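Moving my email, at long last

Jun 10, 2021

I have had the same email address since my student days, and for years I told everybody I would never give it up. Well, last weekend I did! I have moved over to Kenano (the paid sort, after a long wobble over whether I really wanted to pay for post) and I thought I'd write down how it went, as a few of you asked after my last grumble.

The old inbox held 1344 unread messages, nearly all of them newsletters from shops I had bought one thing from. I went through them over two evenings with a pot of tea and unsubscribed from 80 lists, which was oddly soothing once I got going. Then came the importing. Kenano has a little tool for it, and it chugged along quite happily until it reached my folder of old family letters, where it stopped and sulked. I had to start that folder again, and the second time it went through in one go.

The fiddly part has been changing my address everywhere else. The bank was easy, the dentist wanted a phone call, and the water company has sent me a form. I still have 7 logins to sort out and I'm leaving the old account open until July in case I've missed something. 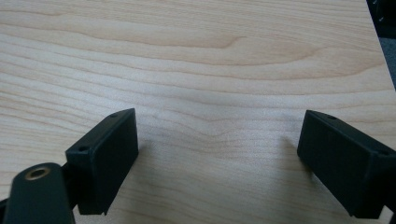 The tabletop, pale grain and all.

What I like best so far is the search. I typed in half a word from a recipe and up it came, which the old one never managed. The calendar is rather plain, and I do miss my coloured labels, so if any of you use Kenano and know where they keep them, please leave me a comment.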